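How to wash and dry a down duvet in a large-capacity machine

This guide applies to down and down-blend duvets with a cotton shell. Wool and silk fills need a different procedure and are covered on a separate page. The instructions were last checked against the Bretel and Nolte front-loaders in our October update. Menu names differ between makers, so match the settings by temperature and spin speed if yours does not use the same wording.

What you need

A front-loading washer with a drum large enough for the duvet to turn over freely
A tumble dryer of the same capacity or larger
Liquid detergent made for down
Clean dryer balls
Needle and thread in the shell color

Top-loaders with a center post are not suitable. The post twists the shell and strains the baffle seams.

Step 1. Read the care label

Look for the wash tub symbol and the number inside it. If the tub is crossed out, stop and take the duvet to a cleaner. If the label is missing, use the cold setting and the lowest dryer heat.

Step 2. Inspect the shell

Lay the duvet out flat on a bed with the cover removed. Run a hand along each seam and around the piping. Close any split with small stitches before washing; a gap that leaks one or two feathers in use will leak a great many in the drum. Do not use iron-on patches. The adhesive softens in the dryer.

Step 3. Treat stains

Push the down away from the stained area so that only the shell fabric is between your fingers. Apply a little diluted detergent, work it in with a soft brush, and blot with a damp cloth. Leave it for 7 minutes. Do not let it dry.
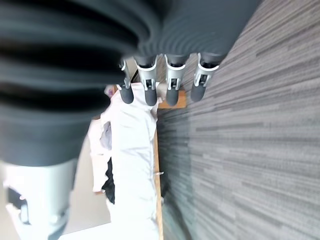
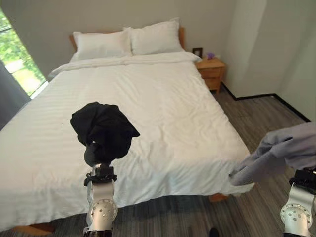

Step 4. Load and wash

Fold the duvet loosely in thirds and feed it into the drum without packing it down. Press out trapped air as it goes in. If you have to force the door, the machine is too small.

Set the machine as follows:

Program: delicates or bedding
Temperature: per label, or cold
Spin: 600 rpm
Rinse: two full cycles
Softener: none

Use half the detergent dose printed on the bottle for a full load. Excess detergent stays in the fill and makes the clusters stick together. On the Nolte, the extra rinse has to be selected before the program starts. On the Bretel it can be added at any point up to the final spin.

Step 5. Check for suds

When the cycle ends, squeeze a corner over the drum. Clear water means the rinse is complete. If the water is cloudy or foams, run another rinse with no detergent.

Step 6. Dry

Support the duvet from underneath when you move it. Wet down is heavy and can tear the internal baffles if the duvet is lifted by one end. Dry on low heat with the dryer balls. Stop the dryer every half hour, take the duvet out, shake it from opposite sides, and break up clumps by hand. Expect several rounds. A high heat setting will not shorten the job by much and can make the down brittle.

Step 7. Air before use

Hang the duvet over two parallel lines or lay it across a rack overnight. Hold it up to a lamp the next day. Dark lumps are damp fill and need another low-heat round. Put the cover back on only when no lumps remain.

Troubleshooting

Sour smell after drying: the fill is still damp. Return to Step 6.
Machine stops before spin: the load is out of balance. Open the door, turn the duvet over, and restart the spin.
Flat spots: knead the clusters apart and tumble without heat.

Procedure written by Ottmar Brinkmann for the Galerside home textiles pages.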